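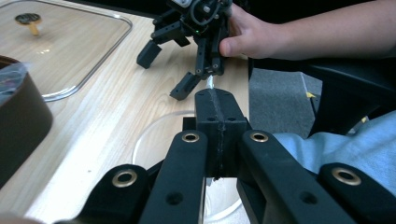
Subject: Re: [manzano-gardeners] Quince paste that won't set

Hi everybody,

I'm catching up on the list after the holiday meal (there is still so much ham) and Bendik's message caught my eye, so forgive me if someone has already written to him off-list.

On 27 Dec 2020, Bendik Sandberg wrote:

> I picked the last of our quinces in October and finally got to the paste.
> I used 600 grams of sugar to 2 pounds of pulp, cooked it an hour, and it
> is still the texture of applesauce. Is it the fruit or is it me?
> Also, does anyone still have the old Grestness handout?

Bendik, I very much doubt it's you! Your fruit sat a good long while, and quinces lose some of their pectin as they go soft and yellow. My mother always threw in a couple of hard green ones for that very purpose, and she tied the cores up in a piece of cheesecloth and let them simmer along with everything else. I'd put yours back in a wide pan with the juice of a lemon and keep going on low heat until the spoon leaves a clean track across the bottom. It can take another hour, and it spits like anything, so wear long sleeves.

After that I spread mine in a shallow dish lined with parchment and leave it in the oven overnight on the lowest setting with the door cracked. My sister in Plilia skips this step and hers is lovely too, just softer, more for toast than for slicing.

I do have the Grestness handout, all 7 pages of it, with somebody's coffee ring on the page about medlars. I'll make you a copy and leave it in your mailbox. Does anyone know if the nursery still sells the bare-root trees? I'd love one for the spot by the fence where the plum came down.

Warmly, and happy new year to you all,
Jo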